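Sorting the small-things drawer, part two

15 March 2018

The drawer under the hall shelf measures 785 mm wide and 119 mm deep at the front. Last September I took everything out of it, wrote a list, and put most of it back in the same order. That did not help, so I have changed the method.

The new rule is one surface, one pass. Everything goes on the round table and stays there until it has a place. I left the lace cloth on. It has one practical drawback: small wheels catch in the pattern, so a toy car has to be lifted and not pushed. The benefit is that light objects do not slide about when you put a box down next to them.

Sorting is by what a thing does when pressed. Soft items can share a bag, as they do not scratch each other. Hard items with edges need a divider. Boxes are opened, checked and flattened unless the contents are still in use. 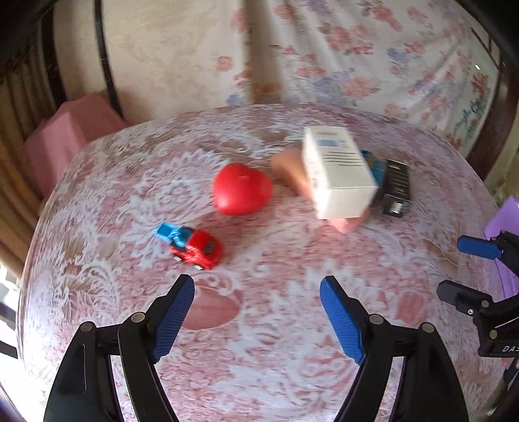
The car, the red heart and the white box, still on the table.

The car goes in the divided tray with the other hard items. The heart goes in the soft bag. Boxes take the most time. I keep the printed side only if it has a part number on it, and those go in an envelope at the back.

The tray is a Grundville, 700 mm long, bought for the kitchen and never fitted. It leaves 85 mm spare at one end of the drawer - enough for the envelope stood on its side. Callum Yeoman suggested cutting a strip of card to stop the tray moving. I tried felt first and it compressed within a week. Card is better.

Still to do: the batteries, and a bag of keys that Taner Bilgin says are not his.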